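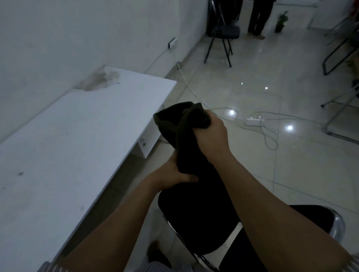 2/20/26

I promised my sister I would write down how the first stretch with Dodeo has gone, mostly so that I'd stop telling her about it over dinner, and I've put it off twice. So let me just start with the laundry and see where I end up.

For those who are new around this blog (hello, and sorry about the rambling): I work at Ornum, where we clean, check, mend and send back work clothes. Hotels, two bakeries, a dental practice, a garden center. It isn't glamorous but I've been there a long time and I'm fond of it. When I started, every single piece went through somebody's hands from the moment it came out of the dryer. You shook it out, you looked at the collar, you felt along the seams for a button hanging by a thread, you folded it and you put it on the right pile. On a big day that was 2000 pieces, and I can tell you exactly which part of my shoulder they went into.

Last April we got the folding line. The maker is a company called Susix, and the software that tells it what to do is Dodeo, so of course everybody calls the whole thing Dodeo, including the parts that have nothing to do with it. It picks up flat things beautifully. Aprons, towels, pillowcases, straight trousers, off they go, and the stacks come out so even that I used to stop and pat them. What it can't do very well is the dark stuff. Black jackets, anything with a soft collar, anything lined. It loses the edge of the cloth, tries again, tries once more, and then sends the piece down the side chute for a person to sort out.

That person is quite often me! And I have to say I don't mind it nearly as much as I expected. Dark cloth has to be found with the fingers. You take hold up near the collar, let the weight drop, and the garment more or less tells you which way round it is. I've tried to explain this to the young man from Susix, who is very patient and writes everything in a little notebook, and the best I could come up with was "you sort of wait for it." He wrote that down too.

The thing that has changed most is the sitting. We used to stand all day and now the checking and the small repairs get done from a chair, with the table next to you and the piece in your lap or over the chair beside you, whichever you like. My knees are delighted. My back took longer to come around, and for the first few weeks I got up and walked a lap every time the line beeped, just to have a reason.

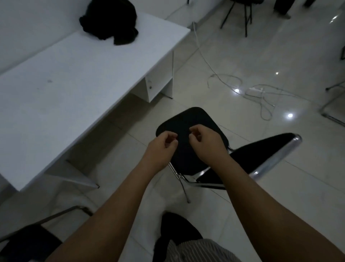 Then there are the fiddly bits, the loose threads and the lint and the little plastic tag ends that get everywhere. I never thought of that as work before. It was something your hands did while you were thinking about supper. Now it's an actual task with a name on the schedule ("finishing") and a time next to it, and when Dodeo was first set up it allowed 46 seconds for each piece. I laughed out loud when I saw that. Some pieces need ten and some need the rest of the morning.

We did talk about it, to be fair to the management. Ilse De Graaf, who runs our floor, sat with us for a whole shift with a pencil and did the finishing herself, and by the end of it she had asked for the number to be taken off the screen. It now says 78, which is more comfortable, and it only shows up if you go looking for it. I think that did more for the mood than the new coffee machine, and the new coffee machine is very good.

I don't want to make it sound as if everything is rosy. There were more of us on folding a year ago. Some moved over to deliveries and like it, one retired a bit earlier than she'd planned, and one went to Amaral across town, where they still do it all by hand, and she says the radio is better over there. I miss her. The room is quieter in a way I notice most in the afternoon, when we used to get silly. A machine running at an even pace makes you want to keep up with it even when no one has asked you to, and I've caught myself eating a sandwich far too fast.

On the other hand, I've learned to mend linings properly, which I'd wanted to do for years and there was never time. We have 5 of us trained for it now. A waiter's jacket came in with the inside pocket torn nearly off, and I got to sit with it and do it nicely, with small stitches, and nobody hurried me along. I went home pleased with myself that evening and told my husband all about pocket bags until he asked whether he could turn the television back on.

My sister wants to know if I think the line will manage the black jackets one day. The young man with the notebook says yes, the next version, maybe the one after that. I told him to bring it in when it's ready and I'll have a few for it to try. I've got one in mind already, with a shawl collar and a slippery lining, that took me three goes this week.

Next time I'll write up the lining repair for those of you who asked, once I've found my good thimble.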